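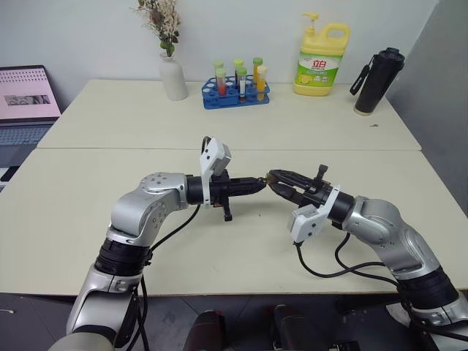 8 August 2025
Posted by Gregor Buchanan

Ticket: hot water runs out after a few minutes, Gitulholm hall kitchen

Reported by Sorcha Mowat. The kitchen tap runs hot at first, goes lukewarm while the sink is still filling, then stays lukewarm until the cylinder has had a long rest. The hand basins in the toilets do the same if someone has already used the kitchen. Cold supply is fine everywhere.

Background. The cylinder is a Mekberg, 235 litres, with two immersion heaters, one near the top and one near the bottom. The bottom one runs overnight on the timer. The top one is on a wall switch in the corridor and is meant for boosting only. It was all put in by Pollock when the old boiler came out in April, and there were no complaints before the summer bookings started.

First visit. Asked Sorcha to leave the hot taps alone overnight so I could see what a full heat-up gave. In the morning the kitchen tap came through properly hot, then dropped off well before the sink was full. With the cover off the cylinder jacket, the top third felt hot to the hand and everything below it was barely warm. So the stored water was not being heated all the way down.

Checked the timer. Clock was right, programme was right, the override was off. Turned it on by hand and the neon on the lower heater's switch lit up, so I had power as far as the switch at least.

Isolated the supply at the board, proved it dead and took the cap off the lower heater. No scorching and no sign of a leak. Resistance across the element was normal, which ruled out the thing I had expected to find. The overheat cut-out on the thermostat had popped. Pressed the button back in, refitted the cap, switched on and left it.

Sorcha rang that evening to say there was plenty of hot water. Ticket closed.

Reopened 5 days later, same fault. Cut-out had popped again.

Second visit. A cut-out that goes twice usually means the thermostat is not switching off when it should, or it has been set far too high. The dial was at the usual mark. I reset it and stayed with it this time. With a probe tucked against the copper next to the heater, the reading went straight past the set point and the thermostat never clicked. Turned the dial right down and it still didn't click. Contacts stuck, I would say.

Ordered a replacement from Patach, £38 including delivery. Check the length of the rod before ordering if anyone else has to do this — the short one fits the same cap and will read wrong.

In the meantime I left the lower heater off and asked Sorcha to use the boost switch an hour before any booking. That gave enough for washing up and the basins, though not for filling both sinks.

Third visit. New thermostat fitted, dial set to 60. Clicked off at the right temperature on the first heat-up and back on again after I had drawn some water. Jacket warm all the way down. Ran the kitchen tap until both sinks were full and it was still hot at the end.

Old thermostat is in the drawer under the timer, marked faulty. Please don't refit it.

Still open: the boost switch has no label and people keep leaving it on. Sorcha is getting one printed. The jacket also needs a new strap at the bottom, where the old one has perished. I will bring one next time I am at Gitulholm.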